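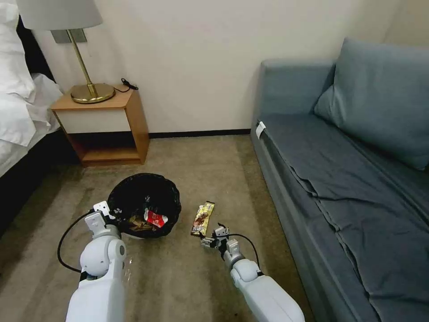 Unit 2: Collecting demonstrations for a two-arm pick-up task

Course notes, Robot Learning Lab
Instructors: Tanveer Mohmand, Ottar Hellström

What this unit covers

We have two ways to show the robot a task. In kinesthetic teaching you take hold of the arm and move it through the motion while the joints are compliant. In teleoperation you stand or sit away from the arms and drive them with a pair of leader arms or hand controllers. You tried the first way in Unit 1 with the drawer. This unit uses the second, because moving two arms by hand over a floor task means kneeling in the camera view.

The task is "put the litter in the wastebasket." One episode starts with both arms in the ready pose and ends when the operator presses the stop pedal. The pedal ends the recording whether or not the pick worked, and you mark the result afterward.

Setting up an episode

Place the items before you start recording. Change the layout every time, including the angle of each item, and do not line things up for an easy grasp. Use a mix of stiff and soft items. A policy trained only on wrappers will close its fingers too far on anything rigid.

Check that the wastebasket opening can be seen in the head camera. The arms will cover part of it during the episode, and that is fine.
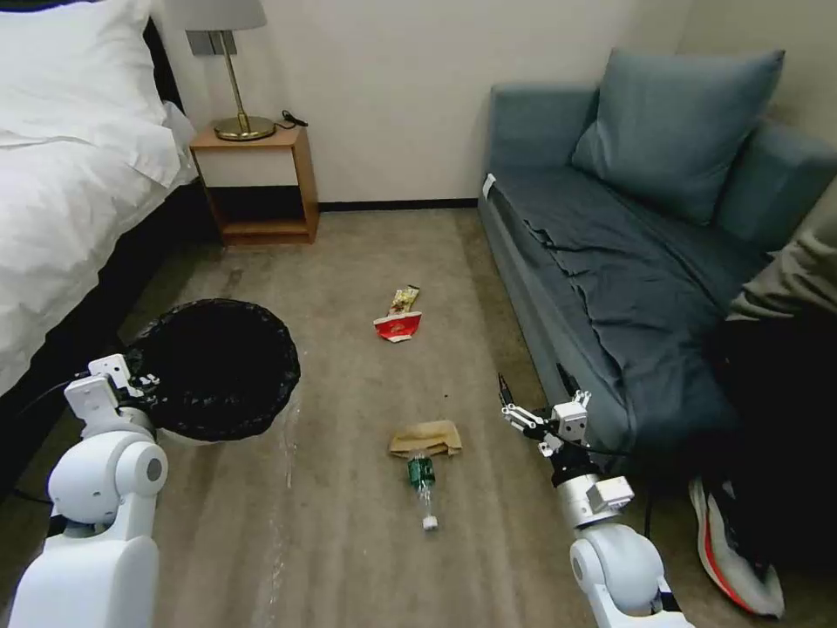 Figure 2. Wrapper, paper bag and plastic bottle on the carpet, with the left gripper at the rim of the wastebasket.

The bottle needs a separate word. It can roll when a fingertip touches it. Come in from above with the fingers open across the narrow side and close slowly. If it rolls, follow it and try again without stopping the recording. Recoveries like this are useful -- keep them, and tag the episode "retry."

How to drive the arms

Keep your hands still for a moment at the start so the first frames are clean. Move at a steady speed. Long pauses teach the policy to pause, and they are the most common fault in student data. If you need to think, think before the episode.

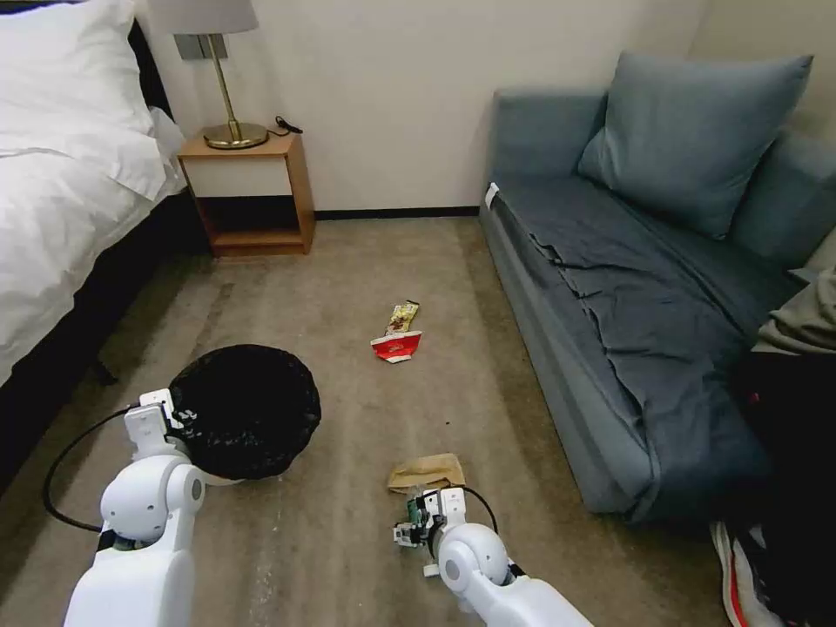 Operators tend to forget the arm they are not using. With two leader arms in your hands, the idle one drifts as your shoulder gets tired, and the drift goes into the data as if it were intended. Pick a resting place for the idle arm and return to it. A resting place at the bin works well for this task: the left gripper sits against the rim while the right one goes out to the paper bag. Lift it clear before the right arm comes back, or the two wrists will compete for the same space. Also watch the cable at each gripper, and leave room for its loop when you turn the wrist.

Reviewing and labeling

Play back each episode once at full speed. Give it one of three labels: success, retry, or discard. Discard is for dropped frames, a person reaching in to move an item, or an arm fault. A failed pick is not a reason to discard.

Last term's group recorded 291 episodes and kept 82 after review. Most of the losses were long pauses and missing camera streams. Each team this term should hand in 70 usable episodes.
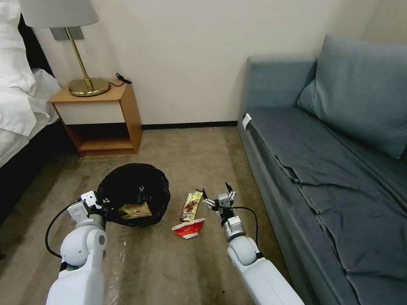

Page last changed: December

Order of picks

When two items lie close together, decide on the order before you press start. With the gold snack wrapper and the red-and-white one side by side between the grippers, either can go first, but you should write your choice in the episode note. Declan McKinnon's team alternated without noting it, and their policy hovered over the gap between items at test time. Flat wrappers are hard to pinch by the middle. Aim for an edge or a raised corner.

To hand in

Episode folder, with labels filled in
Operator notes, one line per episode
Half a page on which grasps failed most and what you changed

Booking for the teleoperation station is through Eilif Moen. Read the section on action chunking before Unit 3.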